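2025-03-25 – Sumley hand-held gripper kit, trial notes

Second entry on the Sumley kit. The first one, from February, only covered unboxing and the parts list. Firdevs Ekinci has the login for the vendor portal if anyone needs the manual. The PDF on our drive is the old revision and has the wrong screw sizes in it.

**What we are deciding**

Whether to buy 4 kits from Altley (the reseller) or stay with the two grippers we built ourselves. The trial unit has to go back when the loan ends, so the answer needs to be written up before then. Price is not in this entry. Firdevs has the quote.

**Setup**

- Jaws as delivered, with the blue ridged pads. The smooth pads are still in the box and have not been tried.
- Pivot screws checked before the first recording and again after lunch. The left one had backed out slightly by lunch. Tightened by hand, no thread locker.
- Recording software is the vendor's own, version from the portal. It starts more slowly than ours but did not crash today.
- Calibration took three tries. The first two failed at the full-open step because I let go of the grip too early. The manual says "hold until complete" and does not say how long. Count to five and it goes through.

**Task**

Household sorting. Pick small soft or floppy items off a covered table and put them into a compartment box. I chose items that our own grippers do badly with: coiled cables, thin plastic packaging, shoelaces in a zip-lock bag. The table has a plaid cloth on it, which moves when the jaws drag. I thought about taping it down and left it alone, as the people who will use these recordings asked for ordinary rooms.

Target for the session was 200 episodes. I stopped short of that, see below.

**Notes by item**

Coiled cable, bound in the middle: easy if you go for the binding. If you take one loop, the rest swings and catches on whatever is next to it. The ridges hold the cable jacket well and I had very few slips. Cable that is not bound is a different matter. Loops slide out past the side of the pad when the jaws close.

Zip-lock bag with laces: good. Pinch the laces through the plastic, not the empty corner of the bag. By the empty corner it slips about half the time.

Small flat packet: bad. It lies too flat and the pad tips are too thick to get under it. I ended up pushing it against the bag and taking it from there, and I marked those episodes with the tag "assisted" so they can be filtered out. Our own gripper with the thin tips is better at this. Ask Altley if Sumley sells a thin tip.

Plastic bag with the stiff red end: fine from the stiff end, noisy from the other. The jaw width signal jumps around when the film crumples. Might only be a display problem. I have not looked at the raw log yet.

**Comfort**

My wrist was all right for the first hour. After that the weight at the front starts to be noticeable, mostly when reaching over the near wall of the box. Firdevs has smaller hands and says the trigger sits too far out for her. She did 11 episodes and stopped. There is a shorter trigger listed in the catalog under Altetetti parts, but the listing does not say which body it fits. I sent a question through the portal, ticket 1223, no reply yet.

**Comparison so far**

Against the Kırmızıgül build (our second one), the Sumley is stiffer and the jaws come back to the same closed position every time. With Kırmızıgül I have to re-zero after every break. The Sumley is heavier and the cable exit is in a worse place – it brushes against my forearm when I turn the tool inward. For soft items I would take the Sumley. For flat ones, ours.

**Problems**

1. Battery went from half to empty without a warning and ended the session early. The last episode is not closed properly and should be deleted. I have not done it yet.
2. Export wrote two folders with the same name in different capitalization. Windows will merge them. Copy from the Linux machine only.
3. One pad has a small lift at the corner. I pressed it back down and it held for the rest of the session, but it needs watching. Spare pads are supposed to come with the kit and I can't find them in our box.

**To do**

- Look at the raw jaw width for the crumpled bag episodes.
- Repeat the flat packet with the smooth pads.
- Ask Altley about thin tips, spare pads, and whether the battery can be swapped without losing the calibration.
- Firdevs to try again if the short trigger arrives in time.
- Weigh both grippers on the same scale. The figure in the brochure does not say if it includes the battery.

Leaning toward buying two kits and keeping one of our own for flat items, but I want the smooth pad results first.

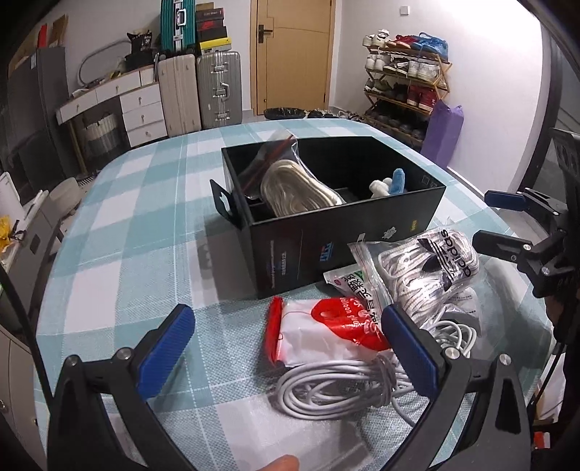
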